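Sep 8, 2026

Budget draft went back to Fliscombe this morning with the second pair of arms moved to November. I kept the spare grippers in the first order, 3 sets. The fingertips are the consumable on this job and I would sooner cut the travel line than wait on tips.

Stikier quoted 12 percent under Procházka for the wrist units, but lead time is 30 working days against 17, and their cable kit is extra. Priced with cables the gap is almost nothing. Leaning Procházka. Still need their terms on returns — the last sheet had none.

Cable routing should get its own line. At present it sits under "misc" and that hides the cost of sleeving, ties and connectors. Same for sensor brackets. Asked Saltitia whether they would machine both sides from one drawing; no reply yet.

Soft packaging stays in the task list for guest room work, so the force sensing option stays in the budget too. If Fliscombe wants it out, the pouches come out with it. Wrote that in the cover note.

To do: revise totals, chase Saltitia, check duty on the motor units. 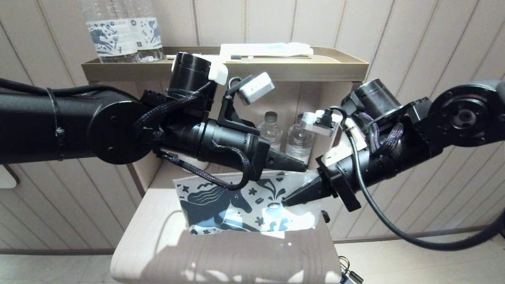
Both grippers on the horse-print pouch, bottles on the tray behind.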